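The inventory file, third revision

July 10, 2021

The household inventory has been a plain text file for long enough now that the format has stopped changing much, and a few people have asked for the details. What follows covers the current format, the two formats before it, and the problems I have not solved.

The first version was kept in Rultent, a desktop program for small databases. It was adequate. It stored everything in one binary file, it had a form editor, and it printed labels. When the company stopped shipping updates the program kept running for a while, and then I replaced the computer and it would not install. The export function produced a comma-separated file with unescaped commas inside the notes field. Recovering the data took most of a weekend and a script that I would not show to anyone. Around 300 records needed correction by hand, nearly all of them items where I had written something like "cable, gray, long" as the name.

The second version was a spreadsheet. I used it for two years and have only two complaints. One is that a spreadsheet encourages new columns. By the end there was a column for color, one for purchase price, one for condition, one for "lent to," and one named "check" whose purpose I no longer remember. Most cells in most of these were blank. The other complaint is that the program kept converting part numbers to dates. A vacuum cleaner bag with a part number made of two short numbers and a hyphen was stored as a day in September. I noticed when I tried to order more of them.

The current version is one text file, sorted, one record per line. It stands at a little under 4,000 lines. A record looks like this:

K2-D3 | whisk, small | | spare
H1-S4 | extension cord, outdoor | lent Zabala |
G-B07 | paint, hallway | opened | use first

The fields are location, name, status and note. Status and note may be blank. There is no ID field. I had one in both earlier versions and never once looked anything up by it. An identifier is useful when other tables refer to the record, and I have no other tables.

The separator is a vertical bar with a space on each side. Tabs would be more correct, but they are invisible in the editor I use and I kept replacing them with spaces by accident. The bar does not occur in any item name so far. If it ever does I will rename the item.

Location codes

Most of the thought went into the location field. A code has a zone, a hyphen and a slot. The zone is a letter for the room and, where needed, a digit for the wall, numbered clockwise from the door. The slot is a letter for the type of storage (D for drawer, S for shelf, B for box, C for counter, F for floor) and a number counted from the top down or from left to right. K2-D3 is therefore the kitchen, second wall, third drawer down.

Iñaki Zabala, who has a similar file for his workshop, uses the name of the furniture in place of a wall number. His version is easier to read aloud. It breaks when a cabinet moves to another room, and his cabinets move fairly often. Mine breaks when I reassign a wall, and the walls stay put. In a workshop I might do it his way.

Codes should describe places that exist whether or not anything is stored there. I made the mistake of creating codes as items came up, so the first drawer to receive an entry became D1 although it was second from the top. Renumbering afterward meant editing every line in the zone, and one pass of search and replace turned D1 into D2 and then all of the D2 lines, old and new, into D3. The fix is to renumber from the bottom upward, or to go through a temporary letter. Write out the empty slots first. The whole apartment has 23 zones and listing them took less time than repairing the kitchen.

Counters get codes as well. I resisted this at first on the theory that anything on a counter is in plain view and does not need to be looked up. But the file also serves as a list for insurance, and the things that stand out all day tend to be the ones that cost the most to replace. 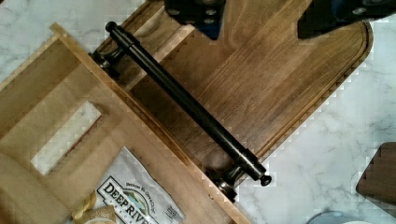 Drawers take a D code and counters a C code. 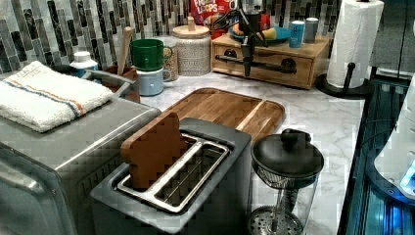
The slot number is not meant to be exact. A C code covers a stretch of surface and a D code covers a whole drawer, including any organizer inside it. I tried subdividing drawers into left, right, front and back for about a month. The entries were wrong almost at once, and a wrong entry at that level costs more time than a missing one, as you look in the stated corner, fail, and begin to doubt the rest of the line. The rule I settled on is that a slot may be as large as what you can search by hand in 30 seconds. A deep closet shelf with boxes on it fails this, so there each box gets its own B code. A spice shelf passes.

Boxes are the one kind of storage that moves. Box codes are written on the box and the zone letter is where it is supposed to live. If the box is somewhere else, the status field of a single line for the box itself says so. The contents keep their codes. This is the closest the file comes to having a second table, and I am content to leave it there.

Names

The name field begins with the noun, then a comma, then whatever tells it apart from the others. "Screwdriver, flat, large" and never "large flat screwdriver." Sorting the file by name then brings like things together, and that is how I find duplicates. It is also how I learned that there were several rolls of the same masking tape in three different rooms, each bought because the others could not be found.

The noun has to be the word you will think of when you need the thing. This is harder than it sounds in a household of more than one person. Begoñe calls the thing for draining pasta a strainer, and I call it a colander. The file has it as "strainer" with "colander" in the note, since search looks at the whole line. Where a word is used in two languages at home, both go in. The search tool I use ignores case but does not ignore accents, so words with accents are entered twice, once with and once without. It is ugly and it works.

Brand names go in only when a refill or a spare part depends on them. The hallway paint is just "paint, hallway" in the name, and the manufacturer's color code is in a separate text file with the other paints. The same goes for the filter for the Ondwood range hood, which has its own line with the part number in the note, in quotation marks. The quotation marks do nothing. They date from the spreadsheet and I left them in as a precaution.

Updating

Every inventory system I have read about treats data entry as the main problem, and proposes scanners or labels to speed it up. Entry was never much trouble here. It takes one long afternoon per room and then it is over. Updates are the trouble, and they are small and frequent and occur when your hands are full.

What I do at present is keep a paper card on the inside of the hall closet door. Anyone who moves something to a new permanent place writes the noun and the new code. Once a week I type up the card. Compliance is partial. Christos Lazaridis, who set up a shared document for the same purpose in his household, gets fewer entries than I do from the card, in his estimate because the phone has to be unlocked. His sample is small, and so is mine.

Consumables are excluded. Food, soap, batteries, printer paper and light bulbs have a line for where they are kept but no quantity. I did keep quantities for light bulbs for a year. The figure in the file agreed with the figure in the box on the day I entered it.

The file is under version control. This is more than it needs, but it gives me a dated history of every line at no effort, and it has been useful on two occasions. In one of them I could show Crescencio Sotomayor that the tile cutter had been marked as returned to him the previous year. He found it behind his water heater.

Checks

A short script runs over the file whenever I save. It verifies that every line has four fields, that every location code is on the list of valid codes, and that no two lines are identical. It also prints any slot with no items in it. I added that last one to catch typing errors, where a whole drawer had been entered under the wrong wall, and kept it as a way of seeing where there is room left.

It does not check whether the file agrees with the apartment. For that I pick one zone at random each month and go through it with a printed list. Errors fall into two groups: things that have left the apartment and are still in the file, and things that came in and were never entered. The second group is larger, and most of it is chargers.

Open problems

Sets are unresolved. A set of drill bits is one line, but when a single bit is missing there is nowhere to say so except the note, and the notes on that line have become long.

Things in use are also unresolved. The good scissors have a code, K1-D1, and have been on my desk since spring. Milagros Echevarría suggested a status of "roaming" for anything that spends less than half its time at home. I added it and then found that I was applying it to everything I could not find, so it has been removed again.

I still need to do the storage unit at Planside, which has no walls in the sense used above, only a cage with an opening at one end. For now it is zone P, slots F1 to F4, counted from the opening to the back.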